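Shared Workshop Robotics, Session 3: Picking Up Boxes
Notes by Pallavi Pathak, Nellon workshop

Right, last week we got both arms of Astari bolted down and talking to each other, so this week is the fun bit – getting hold of things! I've put the cabinet towards the back and the tray in front of it, and please leave both where they are, as all my saved positions depend on them. The job for today is simple to say: take a snack box, lift it clear, put it in the tray. I'd start with the left arm. Keep the box upright, go in from the side and lift only a little way to begin with. 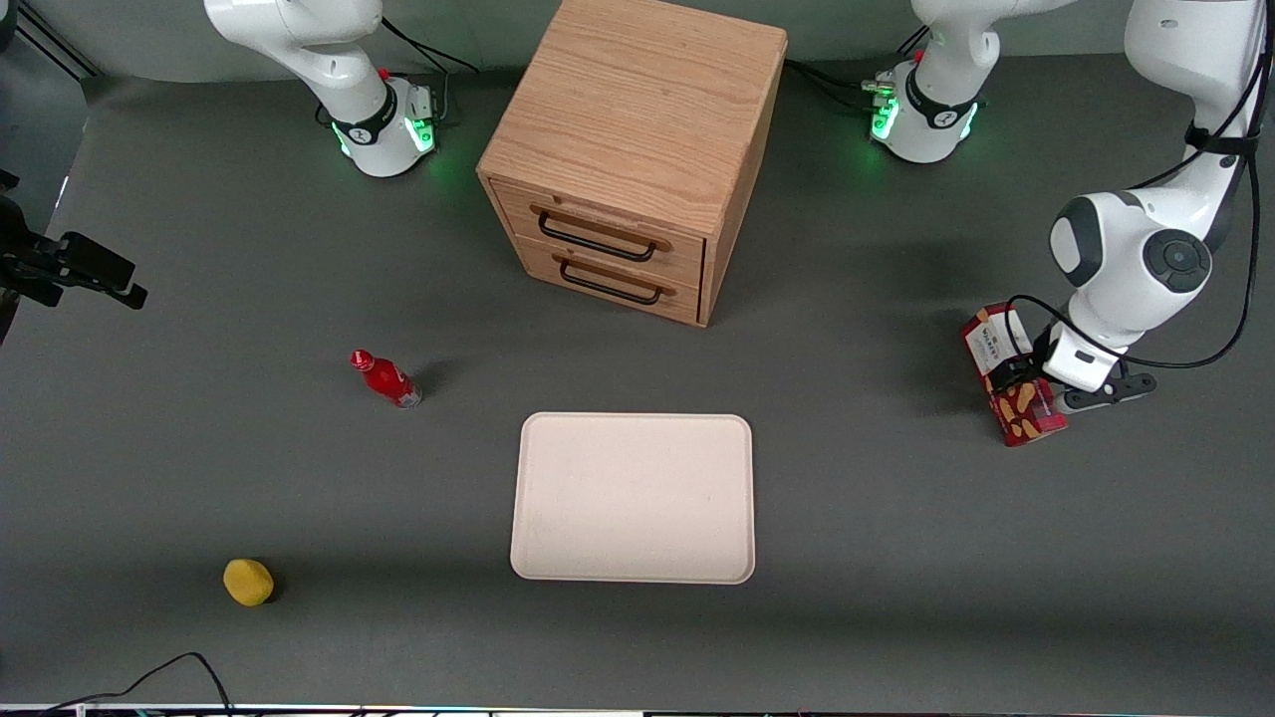
Speed comes next. I run mine at 20 per cent while I'm learning a new move, and 28 once I trust it (any quicker and I get nervous, I don't mind admitting it). Know which red button you're going for before you press start. If you're working in a pair, one of you drives and the other keeps a hand near the button, then swap.

Now, grip. Cardboard is softer than you think and a crushed box is a sad thing, so close the fingers in small steps and stop as soon as both sides are touching. Tall boxes like to tip if you hold them too high or too low, and I still haven't settled on a favourite height. Try a few and write down what you get. The wrist camera is a big help for lining up, because you can check that the box is standing straight between the fingers.

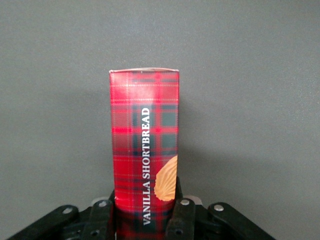
Fig. 2. Wrist view, fingers closed on the lower part of the shortbread box.

For next time: save your moves in the Fladum folder with your initials, and have a read of section 16 on drawer handles. We'll be opening the bottom one first.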